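Clomerlow Mending Room: spring progress report
Prepared by Vija Raudsepp for the Durari Fund

May was our busiest month so far, and I'm so pleased to be writing this one! The mending room has now taken in 127 garments since the grant began, mostly sweaters, jackets and work shirts. Sille Vídalín has moved the evening sessions to Thursday, and all 12 places filled up right away.

Sleeves and cuffs are still the bulk of the work. People wear through them long before the rest of a sweater gives out, so Priit Žukauskas wrote us a short guide to matching ribbing and turning a worn cuff (it's very good, and I've attached it).

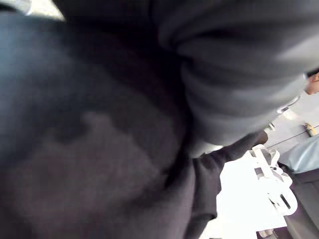 Can the room keep up with demand through the fall?

With the two extra machines we budgeted for, we expect to. Urmas has found a pair of secondhand ones, and the price is within what you approved.

The thread order from Gimero came in a little over budget, mainly the dark grays, which we go through quickly. I moved money from the printing line to cover it. Six regulars now know enough to help newcomers, and it's lovely to hear them talking each other through a first darn.

Still to do: better lamps over the long table, and a second rack for finished pieces. Sarmīte Bite is getting quotes for both and will send them to you with the receipts.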